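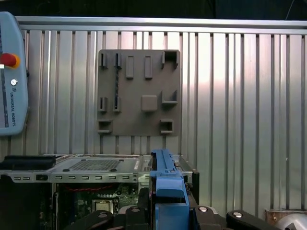

Tusen cell rules, README

Read this before you record anything. Last revised August 25, 2024, after the last revision was found to contradict itself in 3 places.

Scope: opening PC chassis and handling parts with the arm. The data card for the 257 episodes lives in its own file, and is duller.

House rules

1. The emergency stop stays within reach of a person. Reach means an arm's length, yours, no lunging.
2. The key switch is not a fidget toy.
3. Blue fingers only near a motherboard. Metal ones go back in the drawer.
4. Printed holders get changed by Bastian Stüber or with his say-so. Moving one by 5 mm "just to see" voids the calibration and his good mood.
5. Nothing loose on the bench goes in the log as "misc." Name it.
6. A scratched socket gets reported the same day. Yes, even that small.

Episodes that break rules 1 or 3 are dropped from the release. So far that is 11, and Ludger Janssen would like it known that only some were his.

Open items: rule 5 needs a word list.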